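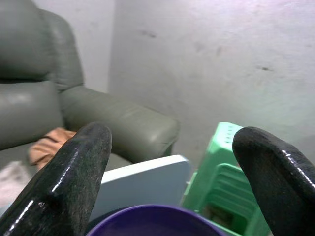 tovelgray wrote:
You're going to lose the rail spot if you show up at noon, just so you know. I've done the Suvitz meet three summers running and by the time the gates have been open an hour, the whole stretch past the winning post is folding chairs and coolers. If you want horses and not the backs of people's heads, go to the paddock first and stay there.

railbird_49 wrote:
Okay, but that's sort of what I was asking in my first post! I've got one day (Monday, the cheap day) and I can't decide between camping out at the rail or spending it by the paddock. Last year I ran back and forth all afternoon and came home with 345 shots, and I kept 2. Two! One of those is a pony horse scratching his face on a post. I love it, but still.

hayloftmolly wrote:
I would like to see the pony horse.

tovelgray wrote:
Paddock. The light under the trees is patchy, sure, but they walk by you over and over and you get more than one try. At the rail you get one go per race and it's over before you've breathed out.

oldturfwriter wrote:
Going to disagree with tovelgray here. The Suvitz paddock is tiny and everybody leans over the fence with a phone. I gave up on it after they moved the saddling stalls to the far side. My advice is to walk down to the top of the stretch, past the last of the bleachers. You're farther from the finish, but the field is still bunched up and you get all those heads and ears coming at you together. Hardly anyone bothers to walk that far.

railbird_49 wrote:
Oh, that's interesting — is that the part by the maintenance gate? I thought it was roped off.

oldturfwriter wrote:
It was when they were redoing the drainage. Open again now, or it was in the spring.
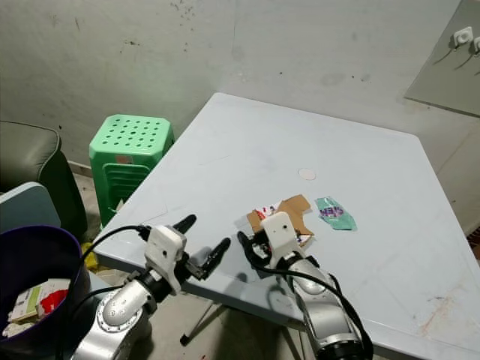
And bring something to sit on, there's no bench down there and the grass is mostly burrs. I learned that one in my good pants. The other thing is you can't hear the announcer, so if you care who's who, write the saddlecloth numbers and silks on your program before you head down.

tovelgray wrote:
See, I can't stand it down there. You get the sun straight in your face for the late races and you miss the horses coming back afterward, and for me that's the best part of the whole day. Dirt all over them, ears flopping, grooms chatting away to them. Stekarico came back after the sprint last year looking like he'd been dipped in chocolate and he was so pleased with himself. You'd get none of that from the top of the stretch.

hayloftmolly wrote:
Stekarico!! My favorite gray. Is he still running?

tovelgray wrote:
He is! Entered for Monday, if the race fills. He's slower than he used to be, but so am I.

railbird_49 wrote:
Well, now I have to be in the paddock for at least that one. What are you all shooting with? I've got my sister's old camera with the kit lens and I keep getting told I need something longer. I can't spend much, I already bought a hat.

oldturfwriter wrote:
The kit lens is fine for the paddock and too short for anything on the track. I'd rent before buying. Ó Flaithearta Camera, over by the train station, does a day rate and they'll let you pick it up the evening before if you ask nicely.

snaffle_and_snacks wrote:
Don't rent. You'll spend the whole day scared of dropping it. I shot the entire February meet on a pocket camera and got some I really like, mostly horses standing around with their tongues out. Get close to the ones that hold still and just watch the races with your eyes.

oldturfwriter wrote:
I mean, you can do that, but the question was about getting race photos.

snaffle_and_snacks wrote:
The question was rail or paddock! I'm answering paddock.

railbird_49 wrote:
Ha, okay. Right now I'm leaning paddock until Stekarico's race, then the walk down to the top of the stretch for the last 3. I'll ask about the rental and see how scared I get. Does anyone know if they still let you bring your own sandwiches in?

hayloftmolly wrote:
Sandwiches yes, glass bottles no. And post the pony horse please.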